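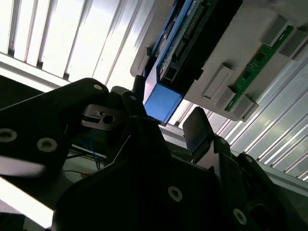
When will the Ukari branch library reopen?

The branch is due to open its doors again on Friday at 10 a.m., with shorter hours for the first two weeks.

The library on Bisent Street has been closed since January, when a pipe in the ceiling above the children's room burst overnight and soaked the carpet, the lower shelves and part of the reading area. Staff moved most of the collection to the upper floor the next morning, but 253 books were too damaged to keep. Most were picture books and early readers.

Branch manager Petronella Sithole said replacements for the most borrowed titles have already come in and the rest are on order.

"People kept stopping me at the grocery store to ask about it," Sithole said. "I'm glad to have a date to give them."

The repair work included new ceiling panels, new flooring in the children's room and the replacement of 60 feet of pipe. Brostisitz, the contractor hired by the town, finished the plumbing last month. Painting took longer than planned after a section of the back wall had to be dried out a second time.

Until the end of the month the library will be open from 10 a.m. to 3 p.m. on weekdays and closed on weekends. Evening hours will come back after that. The parking lot on the north side is still being used to store old shelving, and visitors should use the Unnithan Avenue lot across the street. The ramp at the side entrance is open.

Books borrowed before the closure can be returned at the front desk or in the outdoor drop box. No late fees will be charged on anything that was due while the building was shut. Holds placed before January have been kept in order, and patrons will get an email or a phone call when their item is ready. Holds will stay on the shelf for 15 days instead of the usual week.

Story time starts again the week after opening, at 10:30 a.m. in the children's room. The tax help desk, which moved to the town hall during the repairs, will stay there for the rest of the season. The meeting room can be booked again starting next month, and groups that had a regular slot before the closure need to call the front desk to confirm they still want it.

The public computers on the upper floor were not affected and will be available during all open hours.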